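Hema Chacko
January 20, 2019

Right. Thread on the old pumping station at Lavurville, as I spent all morning in there and my boots are still full of grit. Bear with, typing on the train.

Most people know it as the brick lump behind the bus depot. Tall arched windows, stubby chimney, buddleia growing out of the gutter. Used to lift water up to the reservoir on the hill. Stopped doing that long before I was born.

Architect was a man called Strebel. Hardly anything else by him still stands. A chapel (now flats), half a school, and this. He seems to have had one good idea, namely big windows, and used it everywhere.

And they are BIG. 11 of them in the engine hall, all the same, round heads, iron glazing bars. From the road you only see the end ones because of the depot wall, so people have no idea what it's like inside with the light coming in down both sides.

Foundation stone is on the north side, low down, behind a drainpipe. Somebody fixed the drainpipe straight across the name. You can read STREB and then it's pipe.

Bricks are local. Soft orange, a bit crumbly. The dressings are a harder yellow brick that came in by canal, and those have lasted much better. You can see exactly where the money went.

Inside the hall the walls are white glazed tile up to shoulder hight, with a green band along the top. Loads of it survives under the paint. Whoever painted it did us a favour really, comes off in sheets.

The engines went for scrap years ago. Beds are still there – great long stone blocks with bolt holes you could lose an arm in. One bed got broken up to make a loading ramp. Annoying.

Overhead crane still there too!! Hand-worked, chain and all, name cast into the side. It was used to lift engine parts out for mending. Listed along with the building so it can't be flogged.

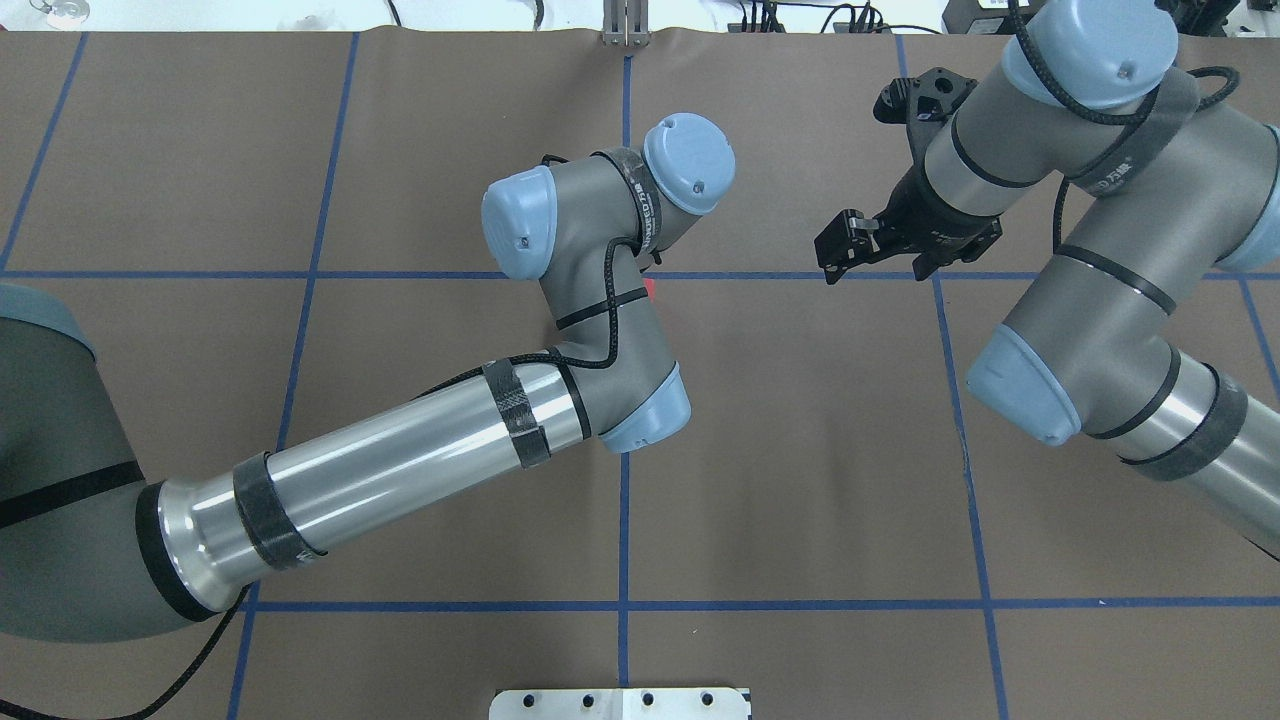 The roof then. This is the bit I get asked about most. Steel trusses, thin ones, with timber boarding on top and slate on that. From below it looks lovely. From a tower scaffold it looks less lovely.

Slates slipped along the west side, water got in, the boards rotted, and the ends of the trusses have sat in damp brickwork ever since. The rust swells up and pushes the bricks out. That's your big crack over the door.

We've had 706 slates off so far and stacked them in the yard. Good ones go back on. The rest get cut down for the little porch roof, where smaller sizes were used anyway.

New slates have to match and the original quarry is shut. Tromis have found some from a barn job that are the right colour and near enough the right thickness. Went to look at them in the rain, which is the only time to look at slate imo.

Someone asked about mortar. Lime, yes. Cement was used for patching at some point and it has wrecked every brick it touched. All that has to come out by hand, slowly, with a small chisel. My wrists know all about it.

Chimney – no it is not coming down, please stop emailing me. The top 40 courses need taking off and rebuilding, then it gets a lead cap. Same height as before. You won't notice any difference except the buddleia will be gone.

Windows are going to Wuveck for repair, two at a time so the hall is never too open to the weather. Iron bars cleaned and put back. Glass is mostly lost, so new glass, plain, not the wobbly fake stuff.

Things I don't know yet: what colour the doors were. Paint scrape gives dark green, then brown, then somthing almost purple at the bottom. Could be primer. If your nan has an old photo, even black and white, send it over.

Also looking for anyone whose family worked there. There was a cottage on the site for the engine man, pulled down for the depot, and I can't find a single drawing of it.

To the person who said just knock it down and build a new one: a new what? The town has 100 car parks.

Open afternoon in July if the scaffold is down by then. Hard hats provided, wear proper shoes, the floor is all pits and lips. No dogs, sorry.

My stop. Will do the boiler house another time, it's got a bricked up door that doesn't match any of the plans.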